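# How to Get White Rings Out of a Dark Wood Table

My aunt owned one coffee table in her adult life and defended it like a border. I inherited the table and none of the discipline. By the end of my first September with it, the top looked like the Olympic logo as drawn by a man falling down stairs.

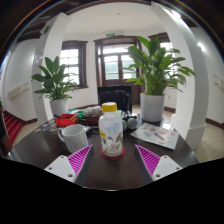

The good news is that a white ring is the friendly kind of damage. It's moisture trapped in the finish, up near the surface, where you can coax it back out. A black ring has gone through the finish and into the wood, and getting rid of that one means stripping, bleaching and a weekend you won't enjoy. If yours is black, close this page and go look at pictures of tablecloths.

## Before you touch anything

Find out what finish you have. Pick a spot on the underside or the inside of a leg, somewhere no guest has ever looked, and put one drop of denatured alcohol on it with a cotton swab. Wait a minute.

- Goes soft and sticky: shellac. Go gently, and skip the alcohol method below altogether.
- Nothing happens: try a drop of lacquer thinner in a fresh spot. If that softens it, you have lacquer.
- Still nothing: polyurethane or some other modern varnish, which shrugs off most things, including, I'm sorry to say, some of the cures.

Open a window for this. Lacquer thinner smells like a headache because it's busy making one.

Then clean the table. A soft cloth, a little dish soap in warm water, wrung out until it's barely damp, and a dry cloth right behind it. Half of what I took for permanent damage on mine was old polish with jam in it.

## Method 1: Leave it alone

I know. But a fresh ring, one from last night, will often fade by itself over a day or two if the room is dry. Point a fan across the tabletop if you need to feel involved.

## Method 2: The hair dryer

Set it on low. Hold it a hand's width off the surface and keep it moving in small circles over the ring. Check with your palm every so often. The wood should feel warm, like a plate that's been near the oven, and never hot. Stop if it starts to feel tacky.

You may see the edge of the ring go first, then the middle. Give it ten minutes. If nothing has changed by then, more heat isn't going to win the argument.

When it does work, let the spot cool completely before you decide how it looks. Warm finish lies.

## Method 3: The iron

This is the one everybody's grandmother swears by, and it's also the one that can leave you with an iron-shaped problem on top of your ring-shaped problem.

1. Empty the water out of the iron. All of it. Turn the steam off too.
2. Fold a plain white cotton cloth in two and lay it flat over the ring. No prints, no T-shirts with slogans, unless you'd like the slogan.
3. Set the iron to its lowest heat.
4. Touch it down for a couple of seconds, lift, and look under the cloth.
5. Repeat until the ring fades or your nerve does.

Don't try this on shellac. I did, on a side table I bought from the Erraji salvage yard, and the cloth is still part of the table.

## Method 4: Something greasy, overnight

Petroleum jelly is the classic, and mayonnaise is the version people tell at parties. They're meant to work the same way: oil creeps into the finish and hides the haze. I use the jelly, as it doesn't attract the dog.

Smear a thin layer over the ring, leave it overnight, and wipe it off in the morning with a clean cloth. Rub along the grain. If the ring is fainter but still there, do it again the next night. My record is five nights on one stubborn circle near the corner, which by then I had grown rather fond of.

## Method 5: Alcohol, very quickly

For lacquer or varnish only, and only when the others have failed you.

Dampen a soft cloth with denatured alcohol. Dampen, as in you'd have to press it to your lip to be sure (don't press it to your lip). Fold it into a pad and skim it across the ring the way a plane comes in to land and then changes its mind. One light pass, then wait. The alcohol pulls moisture out as it dries. Do that three or four times at most.

If the shine goes dull, stop there and move on to the next section, where dullness is dealt with.

## Method 6: Rub it out

At this point you're taking off a whisker of finish, so slow down.

You need 0000 steel wool (that's four zeros, the softest one) and paste wax or a little mineral oil. Put the wax on the wool, never wool on dry wood. Rub with the grain, light pressure, long strokes that go well past the ring on both sides. Small circles will give you a small shiny circle, and you've already got one of those.

Wipe it clean every dozen strokes and look at it from low down, with a lamp on the far side. It's an undignified position and the only one that tells you anything.

My neighbor Shaimaa Belkadi uses plain white non-gel toothpaste on a damp cloth instead of the steel wool. It's a mild abrasive and it does work. Her dining room smelled of spearmint for a week.

## Getting the shine back

Whatever you did, the spot will now look a bit different from the rest. On a glossy dark top it will look a lot different, and you'll see it every time you sit down.

Wax the whole tabletop, corner to corner, in a thin coat. Let it haze over, then buff it with an old cotton sock on your hand. A second coat the next day evens things out. For dark brown wood, a tinted paste wax hides more than a clear one does, but try it underneath first. I use one called Pasano in the walnut shade. It comes in a tin that can be opened by anyone with a screwdriver and no plans.

If the patch is still dull after two coats of wax, use automotive polishing compound, the fine kind, then wax again.

## Keeping it that way

Use coasters. I resisted this for years on the grounds that coasters were for people with opinions about coasters. Get ones with a rim or a lip, so that whatever runs down the side of a cold bottle stays put, and with felt or cork on the bottom so they don't scratch when somebody slides one across the table to make a point.

Skip anything that sticks to the bottom of a glass, rises with it, and drops into your lap.

Hot dishes need a proper trivet, as a thin coaster passes heat straight through. Pizza boxes count as hot dishes. So does a laptop, if it's anything like mine.

Wax twice a year. I do mine when the clocks change, and I'm usually a month behind.

*Last updated 30 September 2025. Thanks to Ilham Teoh for pointing out that I'd left "empty the water out" off the iron instructions, and sorry about the sideboard.*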